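모크몬트, 오래된 수건과 천을 모아 다시 쓰는 '천 한 장 더' 5월부터 전 지점으로 확대

빨래방 17곳에 수거함 설치, 세탁과 분류 거쳐 동네 공방과 동물 보호소로

2026년 1월 30일

생활 세탁 브랜드 모크몬트(Morkmont)가 집에서 쓰임을 다한 천을 모아 다시 쓸 수 있게 손질하는 프로그램 '천 한 장 더'를 오는 5월부터 17개 전 지점에서 운영한다. 지난해 여덟 개 지점에서 먼저 시작한 시범 운영이 예상을 훌쩍 넘는 호응을 얻으면서 확대 시기를 한 계절 앞당겼다. 기다려 주신 분들이 정말 많았고, 드디어 날짜를 알려 드릴 수 있게 되어 무척 기쁘다!

'천 한 장 더'는 이름 그대로 새 천을 사기 전에 집에 있는 천을 한 번 더 들여다보자는 생각에서 출발했다. 색이 바랜 수건, 짝이 맞지 않는 베갯잇, 청소용으로 쓰다 서랍에 쌓아 둔 행주와 극세사 천까지 깨끗이 빨아 가져오면 된다. 브랜드나 구입처는 묻지 않으며, 모크몬트 회원이 아니어도 누구나 참여할 수 있다.

시범 기간에 모인 천은 모두 549킬로그램이다. 처음에는 수건이 대부분일 거라고 생각했는데, 막상 수거함을 열어 보니 식탁보와 커튼 자투리, 아기 손수건이 줄줄이 나왔다(손으로 수를 놓은 식탁보도 몇 장 있어서 분류실이 한동안 떠들썩했다). 이 가운데 올이 살아 있고 흡수력이 남은 것은 닦음천으로 재단했고, 도톰한 수건은 동물 보호소의 깔개로 보냈다. 무늬가 고운 면직물은 동네 바느질 공방에서 주머니와 냄비 받침으로 다시 태어났다.
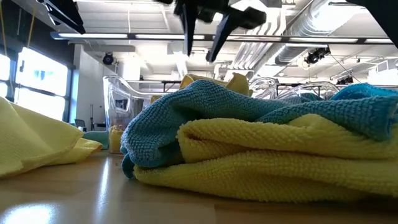
읽는 시간 4분

천은 소재에 따라 손질법이 꽤 다르다. 분류와 세탁을 함께 맡은 섬유 관리 업체 클렐토텍(Cleltoteck)은 이번 확대에 맞춰 가정에서도 바로 따라 할 수 있는 세탁 안내서를 새로 썼다. 면 수건은 섬유유연제를 줄이고 넉넉한 물에 헹구면 뻣뻣함이 한결 덜하다. 극세사 천은 면과 따로 빠는 것이 좋다. 면에서 나온 보풀이 가는 섬유 사이에 붙으면 닦는 힘이 떨어지기 때문이다. 섬유유연제는 넣지 않고, 건조기를 쓸 때는 낮은 온도로 돌린다. 리넨은 살짝 축축할 때 손바닥으로 펴서 널면 다림질 수고가 크게 준다.

안내서에는 얼룩에 관한 내용도 넉넉히 담았다. 시범 지점에서 가장 많이 받은 질문이 바로 얼룩이었다. 김칫국물이 밴 행주는 찬물에 먼저 헹군 뒤 주방용 세제를 묻혀 두었다가 빨고, 기름때가 앉은 천은 마른 상태에서 세제를 문지른 다음 물을 부어야 한다. 커피 얼룩은 그날 안에 헹구기만 해도 절반은 해결된다. 그래도 남는 얼룩은 굳이 지우려 애쓰지 말고 그대로 가져와도 괜찮다. 얼룩진 부분은 재단할 때 잘라 내거나 창틀과 자전거를 닦는 막천으로 돌린다.

5월에 문을 여는 수거함은 각 지점 출입구 안쪽에 놓인다. 제작은 수납 가구 공방 비서르(Visser)가 맡았다. 시범 운영 때 쓰던 수거함은 투입구가 높아서 무거운 수건을 넣기 힘들다는 의견이 많았고, 새 수거함은 투입구를 허리 아래로 낮추고 폭을 넓혔다. 칸은 면, 극세사, 기타 천의 세 가지로 나뉜다. 어디에 넣어야 할지 모르겠다면 고민하지 말고 기타 칸에 넣으면 된다. 나머지는 분류실에서 즐겁게 골라낸다.

참여한 사람에게는 재단한 닦음천 묶음을 나누어 준다. 크기는 손바닥만 한 것과 행주만 한 것 두 가지이고, 색은 그때그때 모인 천에 따라 달라진다. 줄무늬와 물방울무늬가 한 묶음에 섞여 나오는 일도 흔한데, 시범 기간에는 오히려 이 뒤죽박죽한 묶음이 제일 먼저 동났다. 가장자리는 올이 풀리지 않게 모두 박음질한다.

확대를 기념해 작은 책자 '타컨(Taken)'도 함께 낸다. 31가지 천 활용법을 그림과 함께 실었고, 헌 수건으로 욕실 발판 엮기, 베갯잇으로 양파 보관 주머니 만들기, 낡은 손수건으로 서랍 향낭 꿰매기 같은 손쉬운 것부터 차례로 나온다. 바느질이 서툰 사람도 할 수 있도록 가위와 끈만 있으면 되는 방법을 앞쪽에 모았다. 책자는 전 지점에서 무료로 받을 수 있고 재고가 떨어지면 다시 찍는다.

동네 공방과 함께하는 주말 손바느질 모임도 이어진다. 시범 지점 가운데 자리가 넓은 곳에서 열던 모임인데, 빨래가 돌아가는 동안 둘러앉아 주머니 하나를 완성하고 가는 재미가 있어 다시 찾는 분이 많았다. 재료는 모인 천에서 고르고 실과 바늘은 지점에서 준비한다. 아이와 함께 와도 좋고, 집에서 꿰매다 만 것을 들고 와도 반갑다. 일정은 지점마다 다르므로 출입구 게시판에서 확인하면 된다.

수거하지 않는 품목도 있다. 솜이 든 이불과 베개, 속옷과 양말, 페인트나 기계유가 묻은 천은 받지 않는다. 전기담요 덮개처럼 전선이 들어 있던 제품도 제외된다. 단추와 지퍼는 떼지 않아도 된다. 쓸 만한 단추는 따로 모아 공방에 전달하고 있다.

동물 보호소, 복지시설, 학교 공방 등 손질한 천이 필요한 단체의 신청도 새로 받는다. 필요한 종류와 양, 받을 장소를 적어 가까운 모크몬트 지점에 내면 되고 별도의 양식은 없다. 지난 시범 운영에서는 깔개용 수건을 찾는 곳이 특히 많았으므로, 집에 도톰한 수건이 있다면 이번 봄에 꼭 한 번 꺼내 보시길 바란다.

모크몬트 소개
모크몬트는 동네 빨래방을 운영하며 세탁과 옷 손질에 관한 생활 정보를 나누는 브랜드다. 현재 17개 지점이 있으며 지점마다 대형 세탁기와 건조기, 손빨래 공간, 수선 도구함을 갖추고 있다.

취재 및 참여 문의: 모크몬트 홍보팀, 또는 가까운 지점 안내대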